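My wrist hurts, so this one is going to be typed mostly with my left hand. If you've been reading for a while you know I moved over to the robot side of the building in January, and people keep asking me what I do all day. I pick things up and put them down again! That is the job, more or less. The robot is supposed to learn from it later, but first somebody has to do the picking up, and lately that somebody is me and Remzi Ateş, one gripper each. 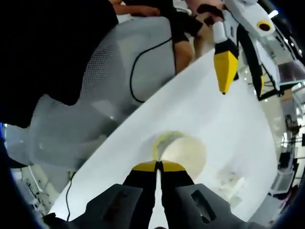

Page last changed: January, 9:42 pm

I used to do this by remote control at Brondgate, sitting in a chair with a controller in each hand, driving a real arm across a real table. It was fun for an afternoon. After that it was mostly waiting - you move, the arm thinks about it, the arm moves, you've already overcorrected. I could get through maybe a quarter of what I get through now on a good day. With the hand-held kind you just squeeze and go, and your own arm does all the hard stuff without being asked (elbows are amazing, I never gave mine any credit before this).

The thing I had to unlearn was being quick. A person grabs a cup without looking and slides it a bit and fixes the grip halfway up, and all of that gets recorded too. So I come in slower than feels natural, I try to get both fingers even with the sides, and I close gently. Paper cups are mean that way. Squeeze like you mean it and the rim goes oval, and then you've taught a robot to crush cups. Remzi has a lighter touch than I do and I've been copying how he comes down from above with his elbow high.
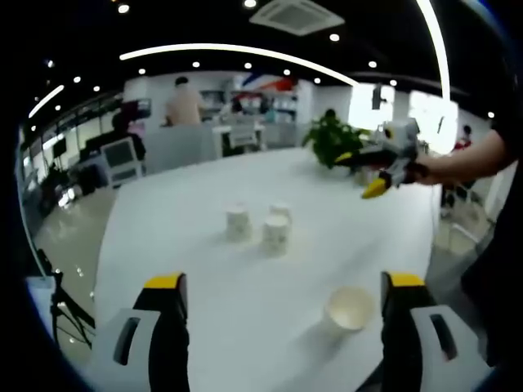
We work in blocks of 80 and then stop for coffee, which I now drink out of a mug because I can't look at another paper cup. When two of us are on the same table there's a lot of "you going?" and "no, you go" and then both of us going. I asked whether we should throw those out and the answer was to keep the ones where we sort it out and only toss the ones where we bump. So there is some robot in the future that will hesitate politely, and that's my fault.

My running total was 2,919 when I left tonight. I wrote it on my hand so I wouldn't forget.

Oh, and for the two people who emailed about wrist braces - I tried the stiff one and hated it, it made every reach look like I was directing traffic. The soft kind is better. Stretching before lunch helps more than either, and so does switching hands, although my left-handed grabs are pretty ugly and Remzi makes a face. Next up is stacking, and I already know I'm going to be bad at it.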